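4.2 Seaming the First Cans

Read this section before connecting the Pledex bench seamer to power. Beer must be fully carbonated and held cold for at least 9 hours before filling.

1. Set the seamer on a level surface and lock both rear feet.
2. Fit the chuck that matches your can end. The standard chuck is stamped on its upper face.
3. Purge the fill hose with carbon dioxide for 30 seconds.
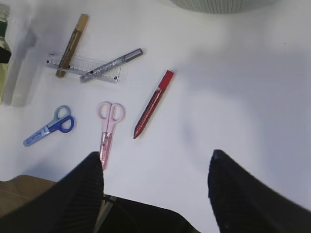
4. Lower the fill tube to the bottom of the can and open the valve slowly. Close it when foam reaches the rim.
5. Place the end on the foam. Do not wait for the foam to settle, as trapped air will stale the beer.
6. Raise the lift plate until the can is held firmly against the chuck.

CAUTION: Keep fingers clear of the rollers. The chuck turns for 2 seconds after the lever is released.

7. Pull the lever toward you for the first roll, then push it away for the second.
8. Lower the plate, rinse the can and turn it upside down to check for leaks.
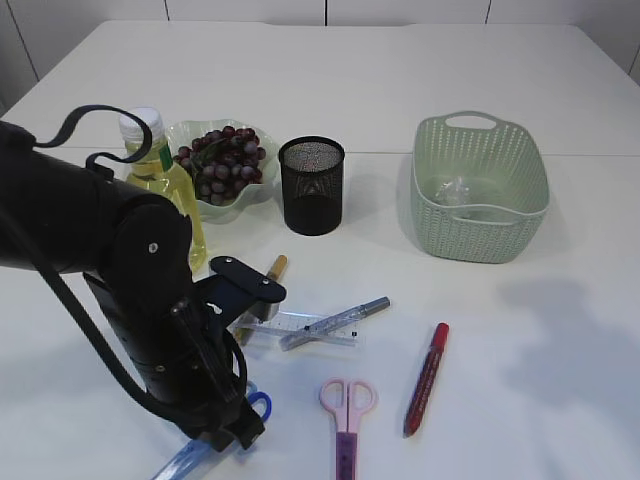

NOTE: If the seam feels sharp or shows a lip, stop and reset the second roller as described in 4.5. Do not run a can through twice.

9. Cut open one can from each batch and measure the seam. Record the readings in the log at the back of this manual.

Replace both rollers after 56 cases. Spare rollers made for the older Dirnico seamer have a different bore and will not fit.

Section revised 24 September 2021, C. Tapley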